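Chapter 9
Looking After the Hand-Held Gripper

In Chapter 8 we set up the fixed cell at Gerkdale and left it running. This chapter turns to a smaller machine, the two-finger gripper that an operator carries by hand. It has few parts, and most of its faults come from screws, finger faces and dirt. By the end of the chapter you should be able to check one, strip it, and put it back into service.

We use the Badgate pattern throughout. Its two curved fingers close on each other along a straight line. When they are shut, the seam should be narrow and should run down the middle of the tool. A seam that leans to one side usually means that one finger has been refitted badly. Check this before you touch anything else, and write down what you find.

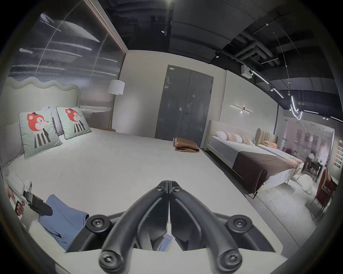 The screws come next. They take a hex key, and the key must sit fully in the socket before you turn it. Start with the screws on the wings, then do those at the finger tips. Turn each one a little at a time and go back to the first when you have finished. If a socket has begun to round off, replace the screw.

Soft goods cause more trouble than hard ones. Lint from bedding and clothing collects between the fingers and holds them apart. Brush it out after every 50 grips. Do not use oil, as it marks cloth and holds more dust.

Darcy Pearce kept the service log for the tool used in our exercises. It records 1590 grips, with the first finger change at 291. Section 9.1 explains how to read the log and how to start your own.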